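Print this page | E-mail this page

Chapter 12
When a Two-Arm Cell Stops

Most faults in a two-arm cell are small. An arm halts, a part is set down crooked, and the work is restarted within minutes. The fault studied in this chapter was of that kind, and it was logged at the Veteritz plant on a Friday in May. The task was to fit the lid to a plastic junction box. After 136 good cycles, the left gripper let go of the lid 2 seconds before the right gripper had closed on it.

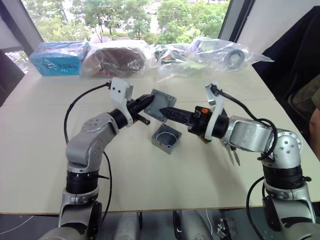
Junction box work with two facing arms
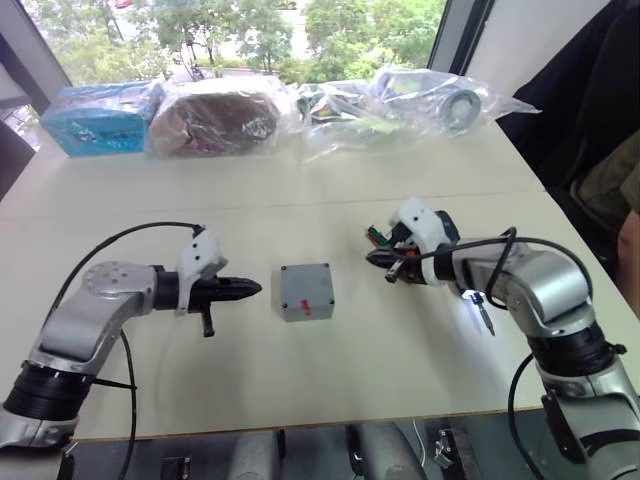 The lid fell and no one was hurt. The operator, Bilal Sabbagh, reached in to pick it up while both arms were still under power – a breach of the site rule, and the more serious matter of the two. The stop button was 600 millimeters from his hand and was not pressed.

The report by Antunes treats the dropped lid and the reach as separate events. Section 12.1 deals with the timing fault and the signal that should have held the left gripper closed. Section 12.2 covers safe entry. Students should read the site rule in full before starting either section.

Print this page | E-mail this page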